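Okay friends, a few of you wrote after my last post asking how the rental search works if you need a ground-floor apartment in Wollton, so I'm going to put it all in one thread (get a coffee, you know me!). 1/

First thing, call the leasing office before you fill out anything online. The Dahlgren building only lists its upstairs units on the website, and the ground-floor ones go by phone. I lost 3 weeks finding that out. 2/

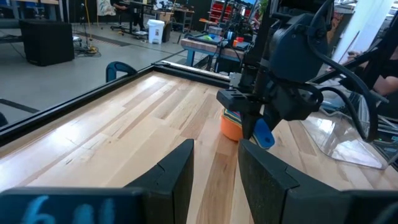
Ask for Shalini Bhatt if you can get her. She'll tell you straight out which units have a step at the back door and which don't, and she called me back the same evening, bless her. 3/

Money, and I know that's what most of you want. The one-bedroom at Jilwood was 720 square feet and the deposit was 490 dollars. Geltalham wanted 2000 up front, which was just too much for us with the move still to pay for. 4/

Bring a tape measure! Bathroom doors are the ones that get you, and the listing never gives the width. Measure the opening with the door swung all the way back, hinges and all. 5/ 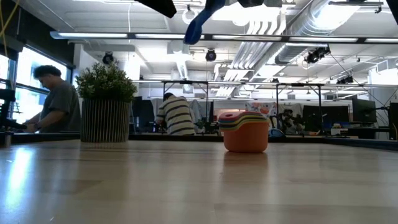
## Part two: the lease

Read the page on changes to the unit before you sign. Ours said grab bars were fine with written permission, so I asked for that permission in the same email as the signed lease and had it back before we got the keys. 6/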